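I've dried everything indoors since moving to the flat in Jarkville, and I love it! No balcony, no tumble dryer, and still a full load ready to fold by Saturday teatime. It took me a few soggy months to work it out, so have my method.

## Start at the machine

Run a second spin. It adds 14 minutes on mine and saves hours later. Don't stuff the drum either; a load that can tumble freely comes out far less creased.

## Shake, then hang

Give each piece two hard shakes (towels get more, it's good exercise). Then:

1. Hang thick things first, near the window.
2. Leave a hand's width between jumpers.
3. Turn pockets and hoods inside out.
4. Peg socks by the toe.

Raghda Yammine, my upstairs neighbour, swears by hanging shirts on proper hangers with the top button done up. I've gone over to her way completely, and the iron hardly comes out now.

## Get the air moving

Heat alone just makes a steamy room. Open the window a crack, shut the door and point a small fan across the washing, low down. I got a cheap humidity meter too, and the first night it read 89 per cent! With the fan going I aim to keep it under 60.
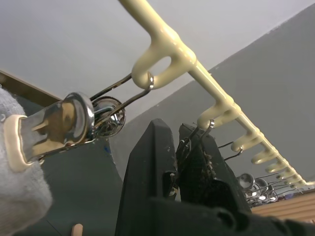
Swap things round halfway through. Waistbands and cuffs are always the last bits to dry, so turn those towards the fan before bed. Towels go stiff if they sit still too long, and a quick rub between your hands brings the fluff back.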